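My Desk Lamp Does Not Need a Login
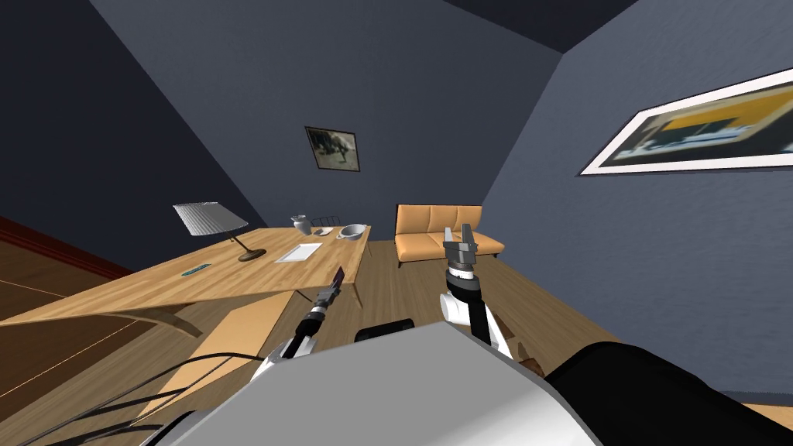

A lamp, a white sheet and a desk.

I bought a notebook last winter that wanted my email address. I should back up. It was one of those reusable ones, from a company called Lodness, where you write with a special pen and then an app on your phone takes a picture of the page and files it away for you. I'd seen it on a gift list and thought, great, I lose paper constantly, sign me up. And that's what happened, I got signed up. Before I could write down "eggs" I had made an account, confirmed the account, turned down a free trial of the better account, and agreed to let the notebook send me notifications. A notebook! With notifications!

I love gadgets, so please don't read this as the grumbling of somebody who wants everyone back on typewriters. I have a drawer full of little chargers and clip-on things and I'm happy with nearly all of them. My Trollano kettle lets me pick the temperature, and I tell people about it at parties. My headphones are five years old and I'd run into a burning building for them. What bugs me is a pretty narrow thing, and it's the app that comes glued to an object that was doing fine without one.

Take the desk light I had before my current one. It was a Nandeck, very slim, very handsome in the box, and it had exactly one button. The button turned it on. To make it dimmer you used the app, and to make it warmer you used the app, and to find out why it was blinking at you, well, you can guess. The app was OK for a while. Then in April there was an update and my phone was suddenly too old for it, so now I owned a light with two moods, off and interrogation. I wrote to support and got a very friendly reply suggesting a new phone. For a lamp!

My friend Bushra Ghauri thinks I'm being a crank about all this, and she makes a decent case. She gets migraines, and she has her lights set up so that one tap brings the whole apartment down to a kind of candle glow without her having to get up and go around the rooms. That's terrific. I'd never want to take that away from her, and when she showed me I was a little jealous. But when I asked what happens if the app dies, she went over to the wall and turned a knob. Her lights came with a knob! That's all I'm asking for. Make the app as fancy as you like and leave me the knob.

I think the companies know this, too. I don't believe there is a person in a design meeting anywhere who sincerely thinks a pencil cup needs Bluetooth. (Harms sells one. It tells you if you've left your scissors out. I have been thinking about it for weeks.) The app is there so the thing can go on the shelf with the word "smart" on it and cost more than the plain one next to it, and so that somebody can see how often you open it. Then in a couple of years there's a new version, and the people who looked after the old app get moved onto that, and your pencil cup goes back to being a cup. You paid extra for the part that wore out first.

So I've got a rule now, and it has saved me a fair amount of money. Before I buy a gadget I look for the manual online, and I search it for the word "account." If the thing can't do its main job until I've made one, I close the tab. I don't care if it's on sale. I've closed that tab on a bathroom scale, a water bottle, an alarm clock and a picture frame, and I was pretty sad about the alarm clock, which was a beautiful green.

I do make exceptions. If it's under 10 dollars I'll take the gamble, and if it's a present I'll smile and download whatever I'm told to. And some things really are apps with a bit of plastic attached, like the tag on my keys, and I knew that going in. Nobody tricked me on the keys.

What I'd like from reviewers (and I read a lot of you, probably roughly one a day) is one extra line at the bottom. You already tell me the weight and the battery life. Tell me what it does with the phone switched off. I'd take that over another paragraph on the packaging, and it would have kept me from spending close to 100 dollars on the Nandeck.

The Lodness notebook is still here, by the way. I use it under a short table leg in the kitchen and it's been very good at that. It emailed me this morning at 6:40 to say it missed me.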